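Robot Handling, Session 6: Comparing Grippers in Simulation
Handout, 1/12/22

Today we get to the fun bit! You have read the notes on the Fonditz and the Saarinen grippers, and now you can set them against each other in Jilura, our simulator, with the same arm and the same controller settings. Run 500 attempts with each gripper before you change anything else.

Start with the view from the wrist camera. Get to know how much of it the gripper body takes up, and how dark the inside of a large round container can look behind it - that matters a great deal when you choose your approach height. 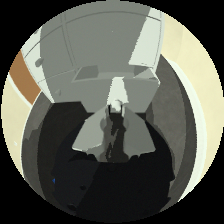 Akik asked whether a wider lens would do more good than a slimmer gripper, and would like to see both tried before any marks are given for grip force. A very fair point, so try both. Change one thing at a time, please, and save each log under its own name.

My own Saarinen run gave 686 good grasps out of 3,000 with the default settings. I am sure you can beat that!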